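The gripper budget, or how I spent July

I have a spreadsheet called "gripper budget FINAL" and another called "gripper budget FINAL use this one". The second one is also wrong. Anyway, a few people asked what I ended up pricing for the data work, so I've pulled it together on a Sunday with a cup of tea and a mild sense of dread.
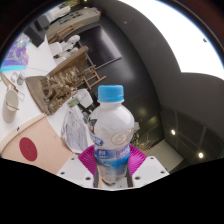
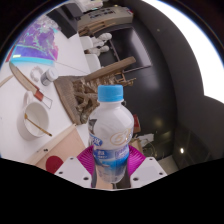
Both: bottle upright, blue cap on top, magenta pad around the back.

The plan was simple when I wrote it on an envelope. Buy hand-held grippers, collect plenty of grasps by hand, and put off the arm until next year, when I will be richer or somebody else's problem. I had 2,000 dollars for the lot. My first quote, from Hagedorn, was for one unit and a case, and the case was lovely. It had foam. I could have kept a sandwich in it for a week. The quote came to the whole 2,000 before freight, so I thanked them and went to lie down.

Ruma sells the same sort of thing as a kit, without the foam. You supply your own patience, plus a hex key they claim is included. I'm going with two kits, and here's how the sums fall out for anyone doing the same.

Kits first, obviously, and they eat more than half. Then pads. I had pads down as a one-off purchase, which Roswitha Nolte (who ran the workshop at Ditstead and has bought more soft plastic than a bait shop) found very funny. They're a consumable. Ribbed ones tear along the folds, and you want spares in the drawer before that happens. I've put in 400 dollars for pads and fasteners, and she thinks I'm still being optimistic.

Freight to Vondcombe is its own line now. Whoever sets the rates seems to believe we're reached by mule. If you live anywhere with a second servo on the main street, yours will be cheaper.

Storage is the thing I missed altogether. Recordings are big, they only get bigger, and I'm too sentimental to delete the bad ones. I've budgeted for two drives and will pretend that's enough until Christmas.

Props are free if you drink water and never tidy up. This is the one part of the project where I'm ahead of schedule.

What I've left out: a proper bench, a second monitor, and the label printer I've now added and removed 11 times. It does not make the robot better. It would make me happier, and there's no column for that.

Order goes in once Ruma answers my email about the hex key.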